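Wudport hand-guiding kit for two-arm benches

I've been selling the Wudport for a while now and this page had got horribly out of date, so I've sat down on a wet Tuesday and written it again from scratch. If you read the old one, forget the bit about the foot switch, it's changed.

So, the Wudport is a kit for teaching a pair of robot arms by showing them. You hold two light handles, one in each hand, and the arms on the bench copy you. Close your fingers on the trigger and the gripper closes. Let go and it opens. Everything you do gets saved as you go - joint positions, gripper opening, the wrist camera pictures if you've got wrist cameras fitted - and you can play it back or feed it to whatever learning software you're fond of.

I came to this from the other end, pushing arms about by hand with the motors slack. It works fine for one arm and a simple pick. With two arms I was forever wanting a third hand, and my own elbows were in half the recordings! Handles on a stand at the side of the bench sorted that out in an afternoon.

The jobs people use it for are mostly kitchen-table stuff. Plates, mugs, bits of bread, things that roll or squash. I like these for training new operators too, as you find out very quickly who squeezes too hard.
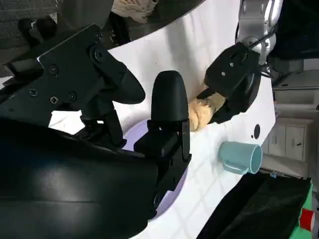

The trigger is the part I'm proudest of. The first version was on or off, and it was hopeless with anything soft. The one we ship now has a long, gentle travel and you can set how much of it does the work, so you get fine control near the closing point and don't have to think about the rest. Mihret Tekleab did the spring for us and tried more of them than I care to remember (there's still a tin of rejects on my shelf).

What you get for £2488:

Two handles with triggers, left and right
The folding stand and clamp
Foot pedal for start, stop and throw away the last take
Control box and power lead
Two cables, 2000 mm each
The Gundico recording software, one bench licence

The handles send their position 100 times a second. That's plenty for table work. If you're after catching balls, have a look elsewhere, I won't be offended.

It talks to the Admasu arms straight out of the box, and to Stitex ones with the small adaptor (£96, please order it with the kit as it saves you a second lot of postage). Other makes are a maybe. Send me the model and I'll tell you what I know.

A few things I get asked. Yes, you can use one handle on its own. Yes, left-handers can swap which handle leads, it's in the settings under Sides. No, it doesn't push back at you when the gripper touches something. I've tried handles that do and found them tiring after an hour, but Marama Hapeta swears by hers, so do try both if you get the chance.

Throw away your first day's recordings, by the way. Everyone's are jerky, mine were dreadful.

The next batch goes out in September. Orders through the form at the bottom, and questions there too - I answer them myself, usually in the evening.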